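Notebooks > Graldale workshop > Tea corner and wet bench

December, mid-morning
Eldana Moges

I had meant to get straight on with the Ranumora notes today, but the tea corner has been bothering me for weeks and I finally gave in. Catterall wants the wall shelf back for things we really use, and I do see the point, although I'm fond of it as it is, with the teapot in the middle and all the bottles and jars crowding up on either side. My feeling is that the teapot stays (I will argue for this if I have to!) and the jars get gone through one by one, with anything past its date going out.
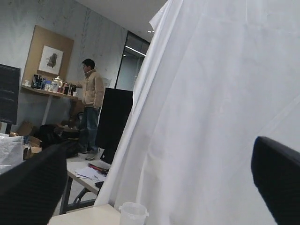 The other half of the job is the floor underneath. Cardboard has a way of breeding in this building, and I'd like the boxes flattened and down to the recycling before the next Calach delivery arrives, or we shall be climbing over both lots until the new year. If one of them is yours and you want it kept, please put your name on it in big letters. I'm not good at guessing, and I did once throw out a perfectly nice set of saucers that way.

Rinsing, for whoever does it next:

1. Clear the sink first, all of it, and put a clean cloth down at the side.

2. Fill the big steel pot from the tap with plain cold water. No soap at this stage, it takes an age to get the last of it off the steel. 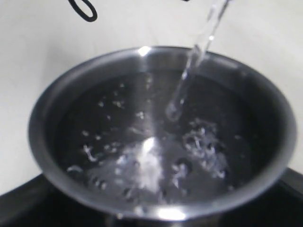
3. Dip the small cups a couple at a time and give each one a good swirl. I allow 30 seconds, which feels far too long when you're standing there, but the tea marks do lift better for it.

4. Change the water when it starts to look tired. I used to stretch it out for the whole lot and was rightly told off.

5. Cups go to the white tray on the table. Wipe the tray before you start, and dry round the raised rim, where the drips collect and sit.
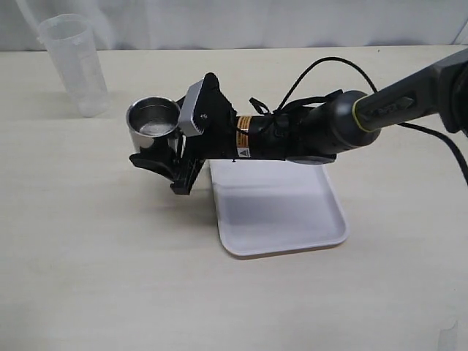
Small steel cup over the white tray.

Still to do: ask Catterall about a second tray, as one gets full very quickly when everybody stops for tea at once. I also want hooks for the cloths, and nearly 80 pence is still in the tea tin, so we're hardly going to be extravagant about it. Labels for the jars after lunch if I can find the good pen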